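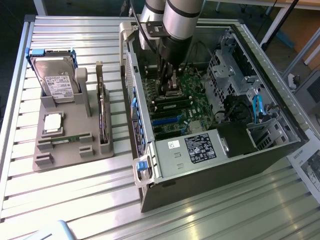 Magyar

I have been building and un-building computers on one bench or another for a good long while, and for most of that time my idea of organization was a cereal bowl for the screws and a bath towel for everything else. So when I say I have grown very fond of a gray molded tray, please understand how far I have come!

The tray is the Oltberg parts fixture, and I bought it in May for 62 dollars after reading far too many pages about anti-static mats. It is a flat plate with raised blocks and slots on it, and every part you pull out of a desktop gets its own spot. The hard drive stands upright in the top corner. The processor goes in a square recess underneath, face up, so you are looking at the heat spreader and your fingers have no reason to go near the underside. Memory lies flat between little gray blocks further down, and an expansion card stands on its edge in a slot along the side. There is also a tall post with a rounded top, right next to the drive, and I use it as a handle when I want to slide the whole thing toward me.

I do most of my work on older office towers, the kind with a carrying handle on the corner and blue plastic on everything you are meant to press or pull. I love these cases. They open without a fuss, they lie down nicely on their side, and you can reach the whole motherboard. The trouble with them has always been what happens after that, when you have a drive here and a stick of memory there and the phone rings (it always rings) and you come back and put your elbow on something expensive.

With the tray I set the tower on its side to the right and keep the parts on the left, and I can see at a glance what is still out. I took one machine down to the board on a Warnico bench with a slatted aluminum top, and I was a little worried about the tray rocking on the ribs, but it sat perfectly flat. The slats are a different story if you drop a screw, so keep the cereal bowl.

What I like best is the drive slot. It takes a 3.5-inch drive with the blue carrier clips still on it, and I can't tell you how pleased I was about that, having owned a cheaper holder from Ostholm that wanted a bare drive and nothing else. Snapping those clips off and on again is how they get broken, and I have a drawer of broken ones to prove it. The label stays in view too, if you turn the drive that way, and then you can copy down the serial number without picking anything up.

Now for the grumbles. The card slot is narrow. A plain card slips in and stands up nicely, but anything with a big cooler on it is going to have to lie on the table like in the old days. The memory blocks hold a stick a bit more firmly than I would choose, so lift from both ends and go slowly the first few times. I would also have liked a small lidded well for screws, and there is plenty of blank plate where one could have gone. And the gray is very gray! A dark card against it late in the evening can be hard to pick out, so a decent lamp helps.

It comes in one size, weighs 430 grams on my kitchen scale, and wipes clean with a barely damp cloth. Mine had a little rough edge on one of the blocks when it arrived, and a minute with a nail file took care of it. The order code is 1721 if you are hunting for it, and do check that, as there is a laptop version with a very similar name that won't hold a full-size drive.

If you open up a computer once every few years, save your money and use the towel. If you have a row of them waiting, as I seem to every spring, I think you will be glad of it. I'm giving it 8 out of 10, and I would go to a 9 for a wider card slot.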